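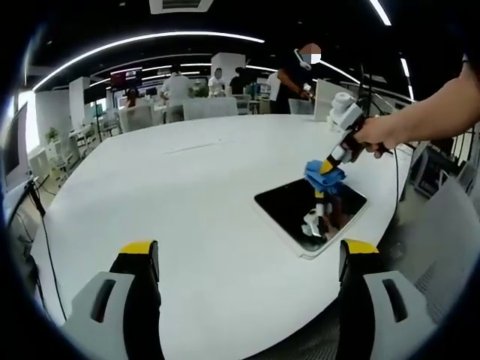
Small thread about working in a shared office, after my first four months at one. Before this I worked from home for a long time.

1/ I pay by the month at a place in Katby, on the same street as the Vorlow bakery. The tram from my home takes 35 minutes. I read in the tram, so I don't count it as lost time.

2/ The noise was my biggest fear. Now I sleep worse on Sunday than I concentrate on Monday. Voices are fine for me. Phone speakers are not fine.

3/ Please wipe the shared tablets and tables when you finish. It takes a few seconds and the next person is grateful.

4/ Lunch: I bring it. I calculated that eating outside every day would cost me around 3,000 a year, and for this money I prefer to visit my sister.

5/ Someone asked about contracts. Mine has a notice of one month. The Perrin building wanted a full year, so I said no.

6/ Next time I will write about chairs. I have many opinions on chairs.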